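Still folding my own laundry

Every August the gadget sites promise that the laundry robot is nearly ready, and every November I am still standing at the dryer matching socks. This year it was the Covomach, $149 to get on the waiting list, with a video that cut away every time a sleeve got difficult. I have stopped counting those videos as progress.

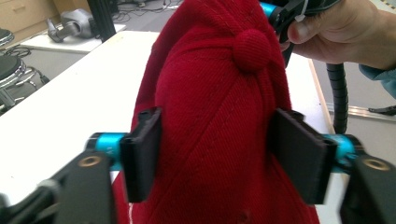
My beef has always been with soft things. A box stays a box when you pick it up. Clothes change shape the second you touch them, and every garment in the basket lands differently. Even a cap is awkward. The red knit one has a button on top and seams running down from it, so there is at least a middle to aim for, and two flat black fingers can close on it from the sides. Fine. But a person is right there with a hand on the equipment, and a person is exactly what the ads say I won't need. Picking up a hat is also the easy part. I want it on the hook by the door, with the gloves that go with it.

Godico said 3 years ago that its folding machine would do a full load in 60 minutes. I do mine in nine, with the radio on, and I'm slow. The people who defend these things tell me speed will come. Maybe so - but I heard the same about the robot mop, and that one still gets stuck under my radiator.

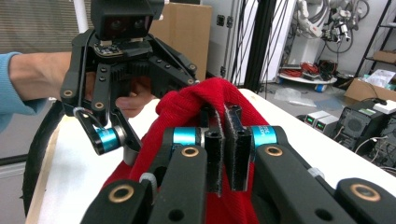 What would change my mind is dull. Give me a mixed basket, straight from the dryer, inside-out shirts included, and one take with no cuts. No engineer with a hand in it. If it gets through half the basket without a wad at the end I'll write a nice post, and mean it. Until then I'm keeping my $149.

Last updated: Nov 13, 2019

3 comments

plotuta_fan: You're too hard on them. Dishwashers looked silly once too.

dryerlint: Fitted sheets. Show me one fitted sheet and I'll sign up.

mudroom60: My kid can't hang up a hat either, so I'd call it a tie.

This site uses cookies. By continuing to read you agree to our cookie policy.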